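Home | Stories | How Stuff Gets Made | Ask Me | Grown-Ups

Why Does Your T-Shirt Stretch?

Go on, grab the bottom of your T-shirt and pull it sideways. Not hard enough to get in trouble! It gets wider, and when you let go it slides back to nearly the shape it was. Now try the same thing with a pair of jeans or a button-up shirt. Hardly any stretch at all, right? And yet both of them might be made from cotton, the very same fluffy plant.

I wondered about this for years. When I was eight I had a green T-shirt that I could pull all the way down over my knees (my brother called me the frog), and I could never work out why my school shirt wouldn't do it too. So let's get into it.

Threads that go over and under

Let's start with the jeans. Jeans are woven. If you ever made a paper place mat in school, with strips going over, under, over, under, then you already know how weaving works. One set of threads runs up and down, and the other set runs side to side and gets tucked in between them. All of those threads are lying pretty straight, and a straight thread that is already pulled tight doesn't have anywhere to go. You tug, and the thread just says no.

There is one sneaky trick, though. Take a cotton handkerchief or a cloth napkin and pull it from corner to corner. It stretches! The little squares between the threads are squashing into diamonds. People who sew call that slanted direction the bias, and dresses cut that way hang in soft, swingy folds.

Threads that go loopy

Your T-shirt is knitted. It's full of tiny, tiny loops, and each loop hangs on to the loop below it. If somebody in your family knits, ask to look at their work up close, because a chunky scarf has the same kind of loops, only giant. My neighbor Octavio Leiva knits hats so thick you can poke a pencil through the holes, and I learned more from one of those hats than from any book.

When you pull on a loop it changes shape. A round one gets long and skinny, or short and wide. The thread itself isn't getting any longer, it's only moving over a bit to make room. Let go and the loops spring back, mostly. (If you do the frog thing every day for a whole summer, they get tired and stay baggy. Ask me how I know.)

I once got to visit a small workshop called Clokholm, where they knit T-shirt fabric on a big round machine. It comes out as a tube, like a sock for an elephant! Robel Ayele, who looks after the machine, let me hold the magnifying glass and told me it had 1,503 needles in it. Every one of them bobs up and down and makes its own little column of loops. I tried to follow one with my eyes and got dizzy.

What about leggings?

Leggings and swimsuits are extra stretchy, and loops can't do all that work alone. Mixed in with the ordinary thread is a bouncy one called elastane, or spandex. Look at the label inside your leggings and you may see one of those words with a small number next to it. Even a little makes a big difference.
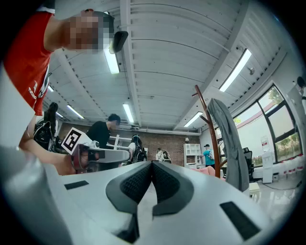 Stretch matters for another reason, and that's the stuff printed on top. Plenty of T-shirts have words or a picture on them, and the printing has to put up with all that pulling. Think of a red T-shirt with a white logo near the chest and white letters low on the sleeve, and then think of the person inside it reaching an arm out for something. The cloth has to move when the arm does, and the printing has to go along for the ride. Some inks are made to bend and stretch with the loops. If the ink is too stiff it can crack, and then your favorite dinosaur ends up looking like a dried-up puddle.

Try it yourself

Find an old T-shirt that a grown-up says you can cut. Snip a strip off the bottom, as wide as two of your fingers, going from one side to the other. Hold both ends and give it a good long pull. Watch the edges! On most T-shirts they curl up and the strip turns into a soft, stretchy cord. You can braid three of them into a bracelet, or a dog toy if you have a dog. Mine ate hers.

Then cut a strip from an old woven shirt and pull that one too. You'll probably get some loose threads hanging off the edge and not much else.

Next time I'm going to tell you about zippers, and why they always get stuck when you're late for the bus.

Contact | © Posilness Kids | Back to top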